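Smudges on painted wall behind bench come back after wiping
Home > Walls and Finishes > Cleaning
Asked Sep 28, 2021 by Faltex

The wall behind our black work surface has a flat gray-green finish. I wiped it with a damp cloth and dish soap. The marks are fainter but spread wider, and after a few days they look the same as before. Paint type is unknown. Would prefer not to repaint.
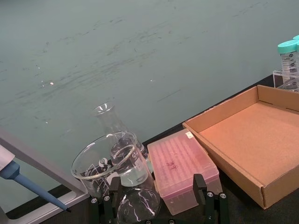

Streaks and wipe marks, middle of the wall.

Is this dirt or damage to the paint?

Trerkitz
Could be either. Flat paint has a rough surface and holds residue, and soap left behind will show as a dull film. To tell them apart:

1. Rinse one small area with plain water and a clean white cloth. Change the cloth often.

2. Let it dry overnight and look at it from the side with a lamp close to the wall.

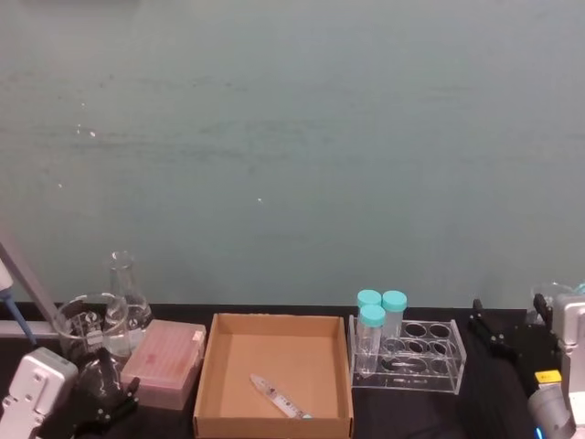
3. If the streaks are gone, the problem was soap film. Rinse the rest the same way, bottom to top, and blot dry. If they are shiny, the paint has been burnished and cleaning will not fix it.

Burnished paint has to be recoated corner to corner. Spot touch-ups in flat paint usually show.

Vandcombe
Just use a melamine sponge, worked for me.

Illés
Test the sponge somewhere hidden first. It is a mild abrasive and will polish flat paint. I did that to a hallway in May and had to recoat 6 feet of it.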